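Home | Projects | Datasets | Workshop Nights | Contact

# Nendora Soft Goods: data card

Last updated January 29, 2022

Nendora is a small set of demonstrations recorded with a hand-held gripper at the Skestbridge shared workshop. It's all fiddly cloth stuff: straps, ties, ribbons and anything else that flops over the moment you let go of it. We built the gripper ourselves on the bench by the laser cutter (evenings, mostly) and we're thrilled with how far it has come!

## What's in it

There are 532 demonstrations across 28 tasks. Each one has a video from the camera on the gripper, a track of where the gripper moved, and the finger opening at every step. Video is stored at 30 frames per second. Failed tries are kept in their own folder, and please do have a look at them — some are more useful than the good ones.

## The gripper

Version 2 has two long black fingers with flat inner faces, driven by a pair of linkage arms. The first version had curved fingertips and kept spitting elastic across the room. Flat faces close up much more evenly, and we can now pinch a thin band right at the tips without chasing it around the desk.
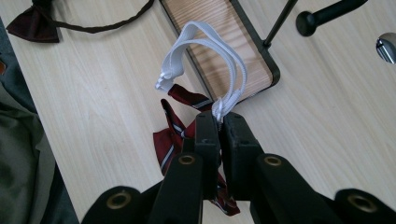 Neckwear turned into our favourite group of tasks. A bow tie has stiff bits, floppy bits and a strap that goes wherever it likes, so one object gives you plenty of different grasps. Stripes are also lovely for checking by eye whether the cloth has twisted, and the colours hold up well in the video.

## Folders

- `demos/` has one numbered folder per demonstration
- `misses/` has the same layout, failed tries only
- `parts/` has the print files for the fingers and arms
- `tasks.txt` has a one-line note on each task

## Known problems

- The fingers hide part of the object at the moment of grasp. Plan for it.
- Finger opening drifts a little in the July recordings. We re-zeroed the sensor after that.
- Desks weren't cleared between takes, so expect other odds and ends in view.
- White elastic on a pale desk can wash out under the Plikcombe lights.

## Using it

Share it, remix it, print the fingers in purple. Just credit Nendora and keep this card with the files. If you get an arm at home to thread a strap through a slider, we would love to see it — the Dương build is next on our bench and we'll be trying the same thing.

This site uses cookies to remember your settings. Accept | Decline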